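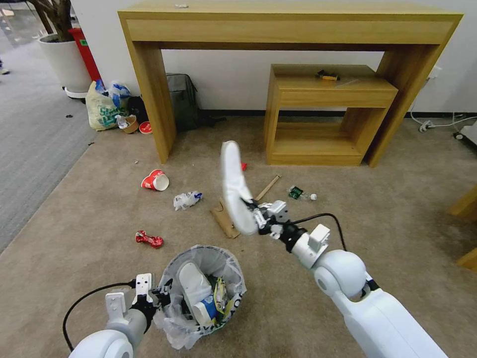
A Pelach with its right gripper closed on a white shoe, above a litter-strewn carpet.

The Pelach is a two-armed household tidying robot sold by Grundis, a small firm in the town of Dorau, and it has won itself a fond little following among people who would really prefer to do almost anything else with a Saturday. It grew out of a workshop project led by the engineer Carleen Kereama, who wanted a machine that could manage an ordinary messy floor, with its cups and wrappers and stray shoes, without anyone having to get the room ready first.

Both arms are white and end in grippers, with a black cable looping out near each one. The arms can work separately, so that one may stay beside a trash bin while the other reaches out over the carpet (owners say this is the part visitors like to watch!).

Grundis opened orders in June and asked $3,840 for the full kit, later bringing the price down to $3,085 for buyers willing to put the thing together themselves, a job that the manual generously describes as a pleasant afternoon. A support plan called Ozoliņš covers replacement gripper fingers and home visits for 14 months, or 16 if it is bought along with the robot.

Early reviews were kind about its patience and its gentle grip, and rather less kind about its speed. The first software update, released on January 6, 2019, added a setting for keeping shoes out of the trash.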